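卓上ロボットアームを家の作業机や工房で使うときの決まりごと。小さなアームでも、指をはさめば痛いし、配線を引っかければ机から物が落ちます。Fivitz工房で使っている手順を、家庭の机でもそのまま使える形に直しました。

## 机の準備

- 机は水平で、押しても揺れないものを使う。折りたたみ机は避ける。
- 台座はクランプかねじで固定する。両面テープだけで済ませない。
- アームを伸ばしきった先端からさらに100 mm外側までを「動作範囲」とし、マスキングテープで印をつける。
- 飲み物、はさみ、携帯電話は動作範囲の外に置く。
- 電源スイッチは、立ったまま利き手が届く位置に置く。アームの向こう側に置くと、止めたいときに腕を範囲の中へ入れることになる。

## 机の表面と照明

表面の色と照明は、使い始める前に決めておきます。白く光る天板は照り返しが強く、カメラで物を見分ける使い方には向きません。つやの少ない灰色か濃い色のマットが扱いやすく、汚れも目につきます。照明を片側だけから当てると、灰色の面でも明るい側と暗い側に分かれ、オレンジ色の部品のわきに濃い影が広がります。影の中に置いた小物は人の目でも見落としやすいので、弱い明かりを反対側にもう一つ足してください。繊維の目がある敷物は、四隅を留めてから使います。

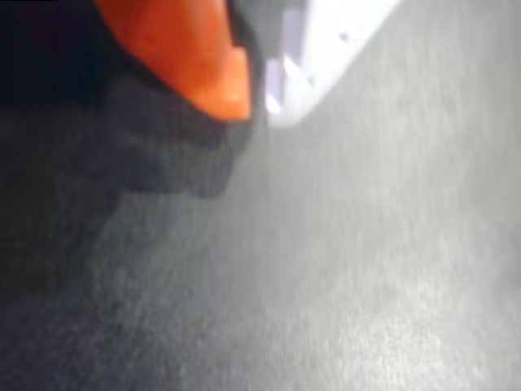
マットの掃除は週に一度、粘着ローラーで。糸くずが関節に巻き込まれると、動きが重くなる原因になります。水拭きするときは電源プラグを抜き、乾くまで通電しません。

## 配線

1. 電源を切り、プラグを抜いてから触る。
2. 関節をまたぐ線には余裕を持たせる。いちばん曲げた姿勢と、いちばん伸ばした姿勢の両方を手で作り、線が張らないことを確かめる。
3. 余った線は面ファスナーでまとめる。結束バンドを使う場合は締めすぎない。
4. 机の上を通る線は端に寄せ、動作範囲を横切らせない。
5. 被覆に傷がある線は交換する。テープを巻いて使い続けない。

線の余裕は、多すぎても困ります。大きな輪になると、つかむ物や箱の縁に引っかかります。目安は、いちばん伸ばした姿勢で指一本が線の下に入る程度です。

## 動かす前の点検

点検表はBurgi Pfisterが作ったものを机の横に貼っています。項目は次のとおり。

- 台座にがたつきがない
- 見える範囲のねじがゆるんでいない
- モーターの線が抜けかけていない
- 動作範囲に関係のない物がない
- 袖口、ひも、長い髪をまとめてある
- 非常停止、または電源スイッチが効く

最後の項目は、見るだけでなく実際に切ってみます。電源が切れるとアームは力を失って下がることがあるため、あらかじめ低い姿勢にしておきます。

## つかむ物の置き方

練習用の物は、角が欠けておらず、軽くて、落としても割れないものを選びます。同時に並べる物は少なめにし、色で見分けがつくようにしておくと、狙いと違う物に触れたときにすぐわかります。隣との間隔は、開いたグリッパーの幅より広く取るのが原則です。青い物のすぐ横に赤い立方体があるような詰まった置き方では、片方をつかむときに爪の外側がもう片方を押しやすくなります。入れ物は白い小箱のように上が開いたものが使いやすいのですが、アームの陰に入ると手前から縁が見えません。ぶつける心配があるときは、箱の位置を横へずらしてから始めます。目印のシールは平らに貼り、角が浮いたら貼り直してください。
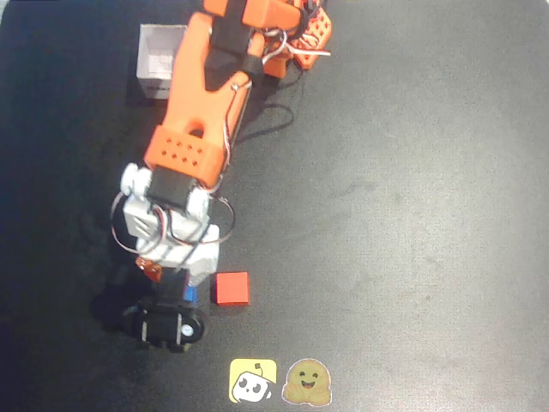
置き直しは必ずアームを止めてから行います。動作の合間に「今なら入る」と手を出すのがいちばん危ない場面です。二人で作業するときは、操作する人と物を置く人を決め、置く人が手を引いて「どうぞ」と言うまで動かしません。

## 運転中

- 初めての動作は、いちばん遅い速度で一度通す。
- 顔をアームの高さまで下げてのぞき込まない。
- 異音、焦げたにおい、細かい震えがあれば止める。原因がわかるまで再開しない。
- 子どもや動物が部屋にいるときは、電源を入れたまま離れない。
- 連続運転は19分までとし、モーターの外側が熱くなっていないか確かめる。触れないほど熱ければその日は終わり。

19分という長さはうちの機体で決めたものです。取扱説明書に別の指定があれば、そちらに従ってください。

## つかみ損ねたとき

物が爪にはさまって斜めになったら、引き抜かずに停止し、操作側から爪を開きます。開かない場合は電源を切り、アームを片手で支えてから物を外します。樹脂の部品は無理にこじると、ねじ穴のまわりから割れます。割れた部品を接着剤で直して使うのは、飾っておく場合だけにしてください。

## 片づけと記録

使い終わったら低い姿勢に戻し、電源を切り、プラグを抜きます。布をかけるのは熱が引いてからです。

記録はノート一冊で足ります。日付、使った時間、気づいたこと、交換した部品を一行ずつ。運転時間の合計が300時間になったら、関節のねじを全部締め直し、線をすべて見直します。うちではTovicoの棚の上段に、予備のねじと線をノートと一緒に置いています。鍵のかからない棚なら、電源アダプターだけは別の引き出しへ。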